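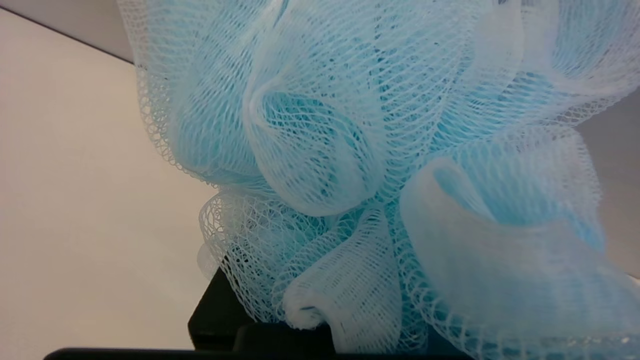

Seven months now with the robot arms in our packing hall at Clenik, and people at home still ask me if I am afraid for my job. So I write a few posts about how it is.

We pack bath things. Poufs, sponges, brushes, small gift sets. Before, there were 9 of us on one line, and each person did the same move all the shift. For me it was poufs. Take, turn, put in the box, take the next.

A good shift was 800 poufs by hand. I know this number very well because it was written on the board, with our names next to it. The board is gone since March. I don't miss it.

The arm on my old place is called Obi. The other one is Jester, that name came from the night shift. Jester does the brushes and is the easy one. Brushes are hard and straight.

A mesh pouf is difficult for a machine. It has no clear front or back, it changes shape when you touch it, and the netting catches on everything. In the first weeks Obi stopped 50 times in one shift. I was walking to it and back, to it and back – more tired than when I packed!

My job title is now "cell operator". In practice I fill the bin, I free the stuck ones, and I tell the software people which picks were bad. They did not know that poufs from a new sack are flat and need a shake first. We knew it for years.

What is better: my wrists. I had a brace on the right one for two winters, and now it stays in the drawer.

What is worse: the talking. On the line we stood shoulder to shoulder. Now I have Obi and the next person is behind a panel. We asked for one common break at 10:30 and we got it, but it took long.

Nobody was sent away, but two who retired were not replaced. I think it is fair to say both parts of this.

Lleucu Pumphrey from my shift is 59 and she was the most against it. Last month she went to the training at Flerkau and came back with a full notebook. Now she teaches the new ones, me also.

Tomorrow we start with the bigger poufs. I will write how it goes.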